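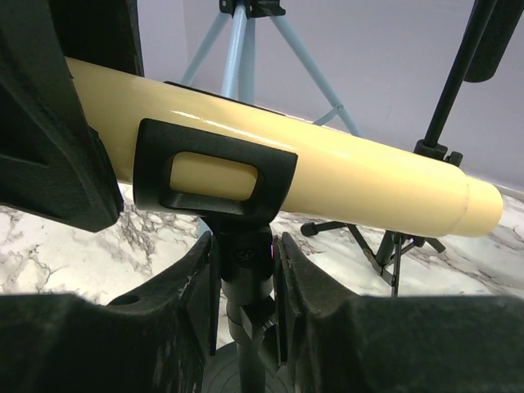 Chapter 6
Two Arms on One Rail

By now you own one arm that works. It homes, it closes its gripper when asked, and it has stopped hitting the shelf. The natural next thought is that a second arm would make everything easier. Hold that thought gently. It has cost people in our workshop whole summers.

A second arm gives you a second set of joints, a second bundle of cable and a second opinion about where the table is. The opinion is the expensive part. One arm can be wrong about the table all year long and still pick things up, as long as it is wrong the same way each time. Two arms have to be wrong together.

Our own pair went onto its rail in June, in the shared shop at Brastasar, where bench space is handed out by the square foot and grudges by the yard. Jacinto Olvera had the better arm. Kilian Eder had the better rail. Neither would lend to the other, so in the end both were bolted to the same table and the argument moved to who had the key to the drawer. We named the arms Sosa and Ando, mostly so that we would have something to shout. The controller is called Ivier and has never answered to anything.

What this chapter covers

We start with the rail and how to keep it straight. Then come the two bases, the cables, and a long section on finding out where each arm believes the other one is. The last part is a handover: one arm gives an object to its neighbor, and the neighbor takes it. Small children manage this with crackers. Set aside a weekend.

You will need the finished arm from Chapter 4, a second one built to the same drawings, a steel ruler, a square, and a table that does not rock. If your table rocks, fix it now. We have met readers who skipped this line and then wrote to us about software.

6.1 Shared space

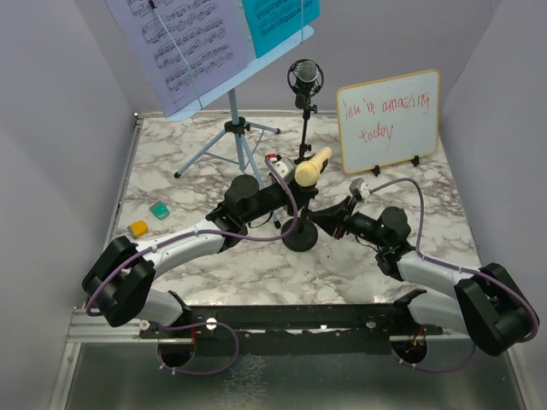 Shared space is the part of the table that both grippers can reach, and it is always smaller than the drawing promised. The elbows eat some of it and the cables eat more. Whatever is left is where all your interesting work will happen, so that is also where both arms will want to be at once. Stand something slender in the middle, such as a microphone on a round weighted base, bring a gripper in from each side, and you will see how little room remains for mistakes. The cable needs its own allowance. A loop that looks generous with the arm folded can be tight at full stretch, which is why ours run back along the white links, go around the elbows and hang slack near the bases. Slack costs nothing. A connector pulled out at full speed costs you the connector and a Friday evening.

Mark the shared space before you write any code for it. Move one arm by hand, with the power off, through every position where its gripper can touch the table, and trace the limit in pencil. Do the same with the other arm. The region inside both lines is your shared space. Measure it at its widest. Ours came to 278 millimeters, on a table whose owner had described it as enormous.

6.2 Slow first

Set the speed limit on both arms to 100 millimeters per second and leave it there until the end of the chapter. The controller will accept 800. The controller will accept a great many things. At the lower speed you have time to see a bad move, say a short word and reach the stop button. At the higher one you only have time for the word.

Run one arm at a time to begin with. Send Sosa to a point in the shared space, bring it home, then send Ando to the same point. Repeat this 100 times, logging where each gripper stops. It is dull work, and people do wander off for coffee. The log is what you will use in 6.3 to line the arms up, so let it finish.

Give each arm its own stop button, then add a third that cuts power to both. Mount the third where your hand goes when you are startled. Jacinto put his on the far side of the table, where it looked very tidy, and moved it after one afternoon.

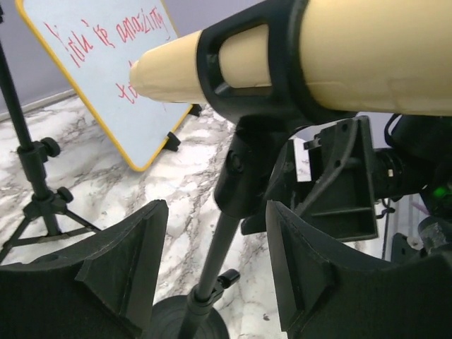
Do the two arms have to be identical?
They only need the same reach and the same joint order. Different motors are fine if you tune each arm separately and set the speed limit to suit the slower one.

With the pencil lines drawn and the log saved, leave both arms powered down at home and turn to the rail itself. Loosen every bolt you tightened in Chapter 4. We did say you might want to mark them.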